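Ticket 212: Parking display at Plotura mall, wrong number of free spaces
Opened: 2019-10-01
Reported by: Nokuthula Mokoena, tenant services
Assigned to: Sekar Yeoh

The display at the north entrance shows 86 free spaces on level B2, but the level is full. Drivers go down, find nothing and come up again by the same ramp. Two shops have complained already.

Sekar: I restarted the counter unit from the control room. The display went to 90 and stayed there. The south entrance shows the correct number, so I think the server is fine.
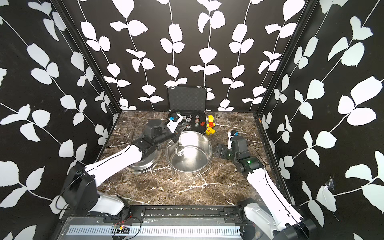
Sekar: Second check. The exit loop of B2 counts some cars two times, mostly when they stop on the ramp and wait for the barrier. I changed the delay from 2 seconds to 7 — the same value we have on B1 since March.

Nokuthula: Thank you. Please can you also correct the number by hand before the cinema opens? The evening visitors all use B2.

Sekar: Done, the display says FULL now. I will compare it with a manual count tomorrow morning. If there is still a difference, I will ask Hervé Royer from Skulon to test the loop cable.

Status: waiting for manual count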